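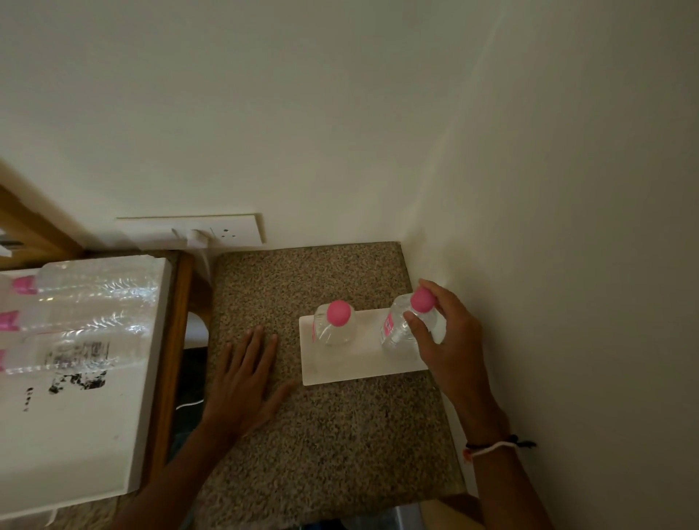 Von Jelle Groen, Referent für Siedlungswasserwirtschaft

Startseite Themen Hefte Archiv Abonnement Kontakt

Wenn die Leitung ruht
Wie sich die Gemeinde Rukel auf den Ausfall ihrer Trinkwasserversorgung vorbereitet

Die öffentliche Trinkwasserversorgung gehört zu den Leistungen der Daseinsvorsorge, über die im Alltag kaum gesprochen wird. Erst wenn ein Rohrbruch, eine Verkeimung oder ein längerer Stromausfall den Betrieb unterbricht, wird sichtbar, wie viele Abläufe in Haushalten, Schulen und Pflegeeinrichtungen an einem funktionierenden Netz hängen. Die Gemeinde Rukel hat diese Erfahrung im September gemacht. Ein Schaden an der Hauptleitung zwischen dem Hochbehälter und dem südlichen Ortsteil Hestiler führte dazu, dass 877 Haushalte ohne Wasser waren. Die Störung wurde in den frühen Morgenstunden gemeldet, um 4.40 Uhr war der betroffene Abschnitt abgesperrt. Bis zur Freigabe der reparierten Leitung vergingen zwei Tage.

Die technische Seite des Vorfalls ist rasch beschrieben. Die Leitung aus Grauguss stammte aus der ersten Ausbauphase des Netzes und war für eine Erneuerung bereits vorgesehen. Der Bruch trat an einer Stelle auf, an der sich der Untergrund nach einem trockenen Sommer gesetzt hatte. Das beauftragte Tiefbauunternehmen Van Hecke legte den Abschnitt frei, ersetzte das beschädigte Rohr und begleitete die anschließende Spülung. Nach dem Vorliegen der mikrobiologischen Befunde konnte der Betrieb wieder aufgenommen werden.

Aufschlussreicher ist die organisatorische Seite. Die Gemeinde verfügte über einen Maßnahmenplan, der die Benachrichtigung der Behörden, die Absperrung einzelner Zonen und die Beprobung regelte. Weniger genau war festgelegt, auf welchem Weg die Bevölkerung während der Unterbrechung mit Trinkwasser zu versorgen sei. Zwei Tankwagen standen am Vormittag bereit, doch waren die Ausgabestellen für viele ältere Einwohner zu Fuß nicht zu erreichen. Auch fehlte es an geeigneten Behältern. Wer mit einem Kochtopf zur Ausgabe kam, trug auf dem Rückweg einen Teil des Inhalts auf der Straße davon.

Was ein Haushalt selbst vorhalten kann

Der Bericht, den die Gemeinde im Anschluss erstellen ließ, unterscheidet deshalb zwischen der öffentlichen Ersatzversorgung und der privaten Bevorratung. Beide ergänzen einander. Die öffentliche Hand kann größere Mengen bereitstellen, benötigt dafür jedoch Vorlauf. Der private Vorrat überbrückt die ersten Stunden und entlastet die Ausgabestellen.

Für die Bevorratung eignet sich handelsübliches Mineralwasser in verschlossenen Flaschen. Es ist lange haltbar und lässt sich in kleinen Mengen entnehmen, ohne dass der übrige Vorrat angebrochen werden muss. Empfohlen wird eine Lagerung ohne direkte Sonneneinstrahlung und in einigem Abstand zu Reinigungsmitteln, Kraftstoffen oder stark riechenden Stoffen. Der Vorrat sollte im laufenden Verbrauch umgewälzt werden: Neu gekaufte Flaschen werden hinten eingestellt, ältere zuerst getrunken. Kanister, die mit Leitungswasser befüllt werden, sind vor der Befüllung gründlich zu reinigen und deutlich mit dem Abfülldatum zu kennzeichnen.

In kleinen Wohnungen ist der Stellplatz der begrenzende Faktor. Der Bericht rät hier zu einer Verteilung auf mehrere Orte, etwa auf den Boden eines Schranks, den Raum unter dem Bett und die Abstellkammer. Flache Behälter, in denen Flaschen liegend untergebracht werden, nutzen niedrige Zwischenräume gut aus. Auf die Dichtheit der Verschlüsse ist dabei besonders zu achten. 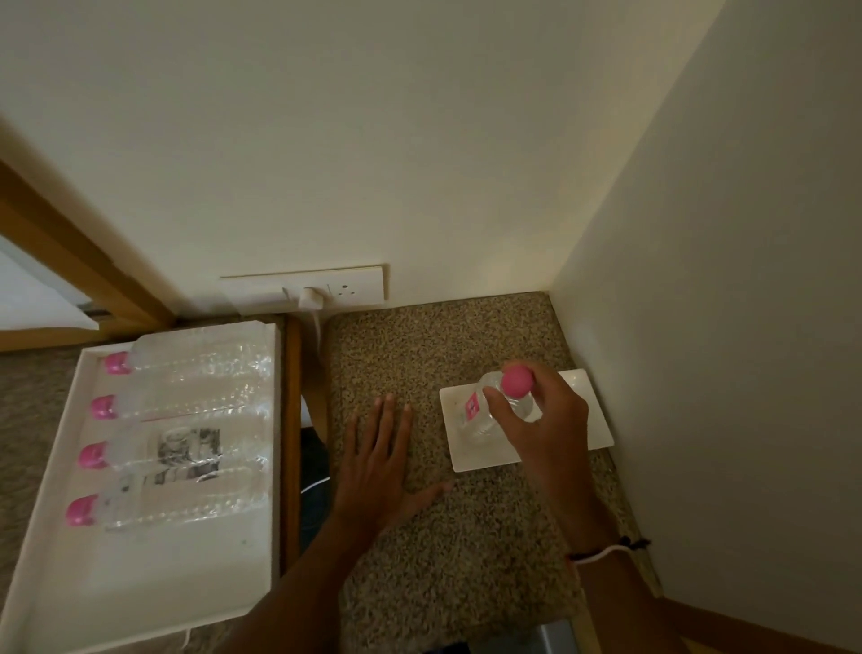

Heft 2 · Seite 21

Neben dem Trinkwasser ist das Brauchwasser zu bedenken. Für die Toilettenspülung und die einfache Reinigung genügt Wasser, das nicht zum Verzehr geeignet ist. Kündigt der Versorger eine Unterbrechung an, können Eimer und Wannen rechtzeitig gefüllt werden. Dabei ist darauf zu achten, dass offene Gefäße für Kleinkinder unzugänglich bleiben. Regenwasser aus Tonnen kann ebenfalls verwendet werden, darf aber unter keinen Umständen über provisorische Schlauchverbindungen in die Hausinstallation gelangen. Rückflüsse dieser Art haben in der Vergangenheit andernorts zu Verunreinigungen geführt, deren Beseitigung aufwendiger war als die ursprüngliche Reparatur.

Befragung in den Ortsteilen

Um die Ausgangslage besser einschätzen zu können, hat die Gemeinde nach dem Vorfall eine schriftliche Befragung durchgeführt. 1251 ausgefüllte Bögen gingen ein und wurden von Ikhsan Saragih ausgewertet, der bei der Gemeindeverwaltung den Bereich Bevölkerungsschutz leitet. Die Ergebnisse zeigen ein uneinheitliches Bild. In den Einfamilienhäusern am Ortsrand ist ein Getränkevorrat weit verbreitet, im verdichteten Ortskern dagegen selten. Viele der Befragten gaben an, über die Störung zuerst durch Nachbarn erfahren zu haben und erst danach über die amtlichen Kanäle.

„Der Informationsweg hat uns stärker beschäftigt als die Wassermenge“, erläutert Saragih. „Wir hatten am ersten Abend genügend Wasser im Ort. Es stand aber an Stellen, von denen ein Teil der Bevölkerung nichts wusste.“ Die Verwaltung hat daraus den Schluss gezogen, im Störungsfall künftig Aushänge an Hauseingängen anzubringen und Lautsprecherdurchsagen in den betroffenen Straßen vorzunehmen. Die elektronischen Wege bleiben daneben bestehen.

Unterschiedlich fielen die Antworten auch bei der Frage aus, wie lange man ohne Leitungswasser zurechtkäme. Mehrere Befragte vermerkten am Rand des Bogens, sie hätten den Bedarf für Haustiere nicht mitgerechnet. Andere wiesen auf Säuglingsnahrung hin, für deren Zubereitung nicht jedes Mineralwasser geeignet ist. Der entsprechende Hinweis auf der Flasche ist beim Einkauf zu beachten. Beide Punkte werden in das Merkblatt aufgenommen, das die Gemeinde derzeit überarbeitet.

Pflegeeinrichtungen und Schulen

Besonderes Augenmerk gilt den 21 Einrichtungen im Gemeindegebiet, die als vorrangig zu versorgen eingestuft sind. Hierzu zählen Pflegeheime, Arztpraxen, Kindertagesstätten und die beiden Schulen. Für jede dieser Einrichtungen wird ein eigenes Datenblatt geführt, das Ansprechpersonen, Zufahrten und den täglichen Mindestbedarf ausweist. In Pflegeheimen ist neben der Menge auch die Darreichung von Bedeutung. Große Gebinde lassen sich von Bewohnern mit eingeschränkter Handkraft nicht bedienen, kleine Flaschen mit gut greifbarem Verschluss dagegen häufig schon. Das Personal muss gleichwohl dokumentieren, wer wie viel getrunken hat, und hierfür sind einheitliche Flaschengrößen hilfreich.

Die Schulen haben einen anderen Weg gewählt. Bei einer Unterbrechung, die vor Unterrichtsbeginn bekannt ist, bleibt das Gebäude geschlossen, eine Notbetreuung wird im Gemeindesaal eingerichtet. Tritt die Störung während des Unterrichts ein, entscheidet die Schulleitung gemeinsam mit dem Versorger über die Fortsetzung des Betriebs. Maßgeblich ist dabei die Nutzbarkeit der Sanitäranlagen.

Netzerneuerung unter dem Namen Trimon

Vorsorge im Haushalt kann die Instandhaltung des Netzes nicht ersetzen. Die Gemeinde hat die Erneuerung der ältesten Leitungsabschnitte unter dem Projektnamen Trimon zusammengefasst. Vorgesehen sind eine zweite Anbindung des Ortsteils Hestiler, der Austausch der verbliebenen Graugussleitungen und der Einbau zusätzlicher Schieber, mit denen sich kleinere Zonen getrennt absperren lassen. Die zweite Anbindung hat dabei Vorrang. Sie soll entlang des Wirtschaftswegs am Bach verlaufen und erfordert die Zustimmung mehrerer Grundeigentümer, mit denen die Gespräche noch geführt werden.

Während der Bauzeit ist mit angekündigten Unterbrechungen zu rechnen. Die betroffenen Haushalte werden schriftlich informiert. Nach der Wiederinbetriebnahme kann das Wasser vorübergehend getrübt sein; es wird empfohlen, den Hahn mit gereinigtem Strahlregler einige Minuten geöffnet zu lassen und Waschmaschinen erst danach wieder in Betrieb zu nehmen. Das überarbeitete Merkblatt liegt nach seiner Fertigstellung im Bürgerbüro aus und wird den Gebührenbescheiden beigelegt.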